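Furnishing and Table Care, Unit 4: Clearing and Wiping Down a Dark Tabletop
Bosthorpe Evening Program, handout for August 22, 2019

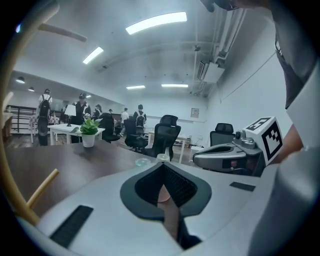 Last week covered floors and chairs. This unit is on tables, mainly dark ones with a smooth top, and on the small clear items that get left on them: dishes, cup lids, tumblers.

Why dark tops are treated separately

A smooth dark brown surface reflects ceiling lights, and the reflection hides smears if you look straight down. Check it from a low angle at one end, then from the other end. White tables are easier to read for crumbs and drink rings, but streaks hardly show on them.

Clear items are easy to miss on either color. Look for the highlight on the rim. A clear lid lying flat on a dark top may show up only as a pale line.

Order of work

1. Pull the chairs back far enough to walk between them and the table.
2. Pick up the clear items first. Lift them – do not slide them, as grit under a rim will scratch the finish.
3. Sort dishes to wash from lids to throw out. Ask before throwing out a lid that has a matching cup.
4. Brush crumbs into your hand or a pan.
5. Wipe with a damp cloth along the length of the table, then dry with a second cloth.
6. Wipe the chair frames where hands touch them. On curved wooden frames, follow the curve and finish at the rungs.
7. Do the low-angle check and put the chairs back.

Cloths and supplies

The Paewai cloths are in the cupboard under code 1189. Use the Widirov spray on white tables only. It leaves a film on dark finishes that takes two rinses to remove.

For next time

Read the Grirum care sheet, page 116, on water marks. Bring one clear lid or dish from home for the rim exercise.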